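Will a machine ever fold my pants?

2021-01-10

My mother-in-law asked me over the holidays when she could expect a robot to do her laundry, as if I had one in the trunk of the car and was holding out on her. I write about this stuff on weekends, so I get the question a lot, and my answer has been "five years" for longer than I'd like to admit. She reminded me of that, very sweetly, over pie.

So I spent a good part of December reading up and pestering people. My old coworker Lakmal Pathirana, now at a little outfit called Vostance, was kind enough to stay on the phone with me for most of an evening (thank you, Lakmal, and sorry about your dinner). His view is that we all picture the wrong problem. We imagine the fold, the nice crisp square at the end, when most of the trouble comes before that, in finding out which sleeve belongs to what. A box is the same box wherever you grab it. Pick up a pair of pants by the knee and you've got a brand new shape to deal with, and so does the poor computer.

That's why I like the idea of letting people do the chore first, with the robot's fingers in their own hands, and teaching the machine from that. No arm, no motors swinging around the bedroom, just somebody at a table with a pile of clothes and a pair of grippers.
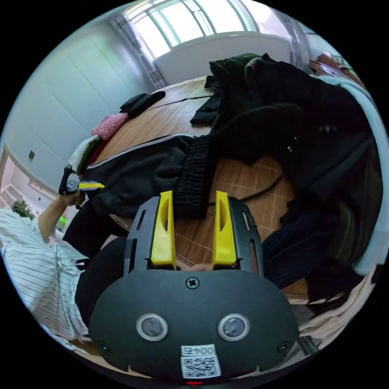
What I'd trust one with today

Towels, I think. Washcloths, pillowcases, anything flat with four corners. Lakmal told me their best run so far was 700 towels before a person had to step in, and I was honestly impressed! Track pants are a step up, with that stretchy cuff that bunches whenever you want it flat. And a big black coat lying near other black things? I have trouble with that one myself before coffee.

What I told my mother-in-law

I said five years again. She wrote it on the calendar.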